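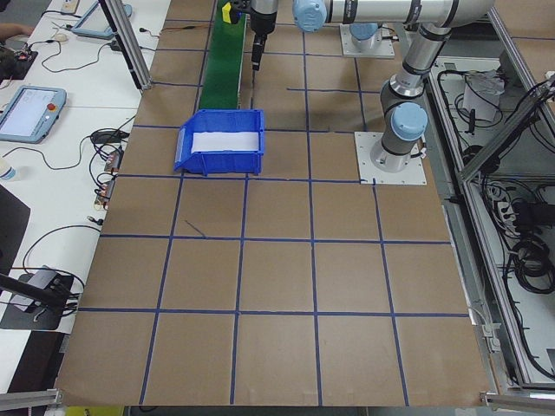 Friday, 5 pm-ish, September

Re-papering and re-gridding. Writing it down because I had to work it out from scratch again and I'm sure Olaia wrote it up once, can't find it.

Old paper came off in long strips, glue stayed put. Scraper no good, marks the top. Warm water and washing-up liquid, leave it ten minutes, then the edge of a plastic ruler. Aleksandra had the good idea of laying wet cloths over the worst bits and going for a coffee. Do that first next time.

Brown paper: the heavier roll from Salcedo. The light stuff wrinkles as soon as anyone leans on it and then the tape lifts along the wrinkle. Roll lives behind the door, standing up, NOT on its side under the shelving, it gets a flat on it. Needed 2 of us to hang on to it, one pulling, one smoothing. Eusebio pulled too hard and we had a tear near the back, which went under the overlap, fine.

Tape round the underside only. Tried spray glue on a corner offcut, bubbles. Binned it.

Grid. Blue tape, same as before. Snapped a chalk line first for the long ones and then the cross ones off a set square. Chalk shows on brown paper and doesn't want to rub off, so keep it light, the tape should cover it. Order that worked: all the long lines first, press down, then all the cross lines on top. If you alternate you end up lifting ones you've already put down to get the square in.

Cells are roughly square. They are not exactly square and I'm not redoing them. If you want a real dimension use a tape measure, don't count cells and multiply. Begoñe B. did that last time and the bin ended up miles off.

Tape does stretch. Lay it, don't pull it. The ones I pulled had crept back at the ends by the time I'd made tea. Cut ends with a blade, not torn, torn ends catch on sleeves.

Blade: light pressure! Went through the paper in one place, patched from behind with a bit of the same tape. You can find it with a fingernail.

Cutting round the white mounting plates was the slow part. Made card templates for the corners, they're in the drawer marked TEMPLATES (pencil, not very clear, will redo). Leave the paper a hair short of the plate, otherwise it rucks up.

Bin. Blue one, open front, back just off the end of the conveyor with the lip facing left so you can get a hand in from the desk side. Begoñe E. would like it facing the other way. We tried it, you have to reach over the belt to get anything out and I don't like it. Left it as it was, happy to argue about it next week.

White sheet in the bottom of the bin. Keep it in. Dark bits on blue plastic are a pain to see and it takes the clatter off as well. It doesn't reach right to the edges, small things could get down the side, so run a finger round before you say the bin is empty. Replacement sheet: trim it at the lip end only, the back corners are already the right shape.

Belt. Wiped with a barely damp cloth, no spray. Fluff was mostly at the edges where the green meets the grey frame, an old toothbrush gets it. Toothbrush now in the jar with the pens, please don't anyone use it for flux. The little yellow and black thing at the far end: dry cloth, don't nudge it. I haven't touched its bracket so if it's off it wasn't me.

Desk. Not done properly. Cables are still a muddle, black on black on white desk, can't tell which is which without following each one by hand. Plan is coloured tags, 3 colours should do it, Zurnero had some in the last order I think. The small boards by the table edge want a tray or somthing under them, one elbow and they're off. Pendants stay where they are, the lower one must be reachable without leaning, so nothing goes in front of the red button. No mugs. Small white bottle wants a label, could be anything. Eusebio thinks isopropyl. Thinking isn't a label.

Bought / used:
brown paper, most of what was left on the roll, reorder
blue tape, 5 rolls, last one nearly gone, reorder
blades, one
chalk, found in Olaia's desk, owe her a stick

Olaia asked about doing the whole top in a printed mat from Trondton instead. Looked it up quickly, the wide one is 2000 mm and it would need a join somewhere, and a join is just where you don't want one. Also no good for writing on. With the paper you can pencil a note next to a cell and recieve no complaints. Staying with paper for now. Weritance do a heavier kraft, might ask for a sample.

To do
- tags on cables (me)
- label on bottle (whoever filled it)
- row letters down the left edge, column numbers along the bottom, in pencil first so we can agree which corner is A
- tray for the boards, Aleksandra has one at home she says
- press the tape down again Monday morning, the ends lift overnight
- blade back in the red tin, it's still on the windowsill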